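Ticket 2946
Product: Lillov parts tray set (four yellow, one steel)
Status: open
Opened: February 2020

Hi again! So this is the sorting bench problem I wrote in about before, and I've had a bit more time with it. Short version: the steel tray slides every time I reach into it, and little parts keep ending up against the rim, where I can't get a fingernail under them.

What I've tried so far:

I wiped the bottom of the tray and the table top with the Mirkden cleaner. Helped for 15 minutes, maybe, then it was skating again.

I swapped the foam liner for plain white stuff (the foam snagged on solder points, what a pain). Much easier to spot small things on it, so I'm keeping that part!

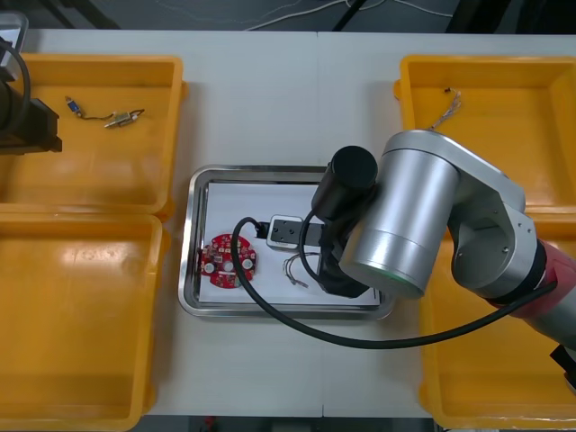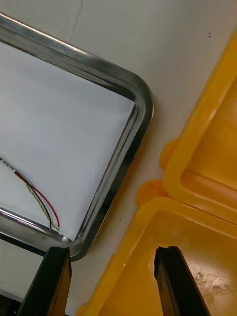
Steel tray with the white liner in. Round red board in the first photo, red, black and yellow wires in the second.

The yellow trays are fine, by the way, no complaints there except the glare from the lights - I'm getting used to it.

Next up I'm going to try the Prastton rubber feet, part 131, one under each corner. Do they stick to steel, or do I need the glue too? And does the tray still fit the Leblanc rack with feet on? I'd rather ask before I peel the backing off. Leaving this open until I hear from you.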